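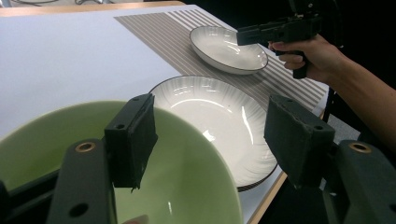 Table-setting task with two hand-held grippers, a green bowl and white plates.

Pirkik Hand-Held Gripper – Club Set

Pirkik is made for school clubs and student teams who want to learn gripping before they programme an arm. One set is enough for a group of 4 students. Each gripper weighs 436 g and is held by a vertical grip, so also younger members can use it for a whole lesson.

The task cards were written by Idrisa Swai for the Rulodlow competition. Beginners start with bowls and plates – thin rims are good practice for closing slowly.

Spare finger pads: order no. 579
Delivery: 23 working days
Questions about club orders: please write to Quang Lưu at Clirkimeo.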